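Last updated: April

Keeping the hand on speaking terms with the arm

Anyone who has walked past the Furanano cell lately will have noticed Babak Ghaffari lying under it. He is fine. He was rerouting the supply cable, which had developed a habit of tugging at the forearm every time the arm swung out to full reach. The hand would stop a little short of where it had been told to go, and the rest of us would blame the software, as is traditional.

The cable now has more slack and a new strap on the forearm housing. Zarmeena Kiani redid the zero positions for the fingers the same afternoon, a job that takes 9 minutes according to the manual and ran until dinner. The thumb was the holdout. It had drifted enough that it met the table before it met the object, and it has been given a stern talking-to and a new offset.

We went back to soft goods for the check, because a block will forgive almost anything and a mesh pouch forgives nothing.

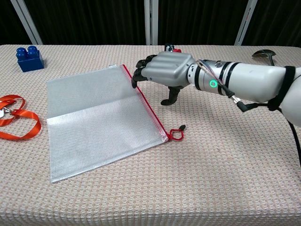
Fingertips down near the zipper edge of the mesh pouch, wrist light green.

The routine from now on: wipe the fingertips, look along the wrist wires for rubbing, wiggle the connector (gently, Vangelis), and run the wrist through 180 degrees before anything goes on the cloth. Every 1000 cycles the fingers get zeroed again, whether or not they seem to need it. Marichka Polishchuk keeps the log, and she can tell when seven entries have been filled in with the same pen at the same time.

Still to do: a spare cable, which is on order from Kravchuk, and a tablecloth that doesn't bunch up. The waffle one stays for now – Miroslava Čierny likes it, and she signs for the parts.

Contact: the Griralari workshop desk | © Griralari | Back to top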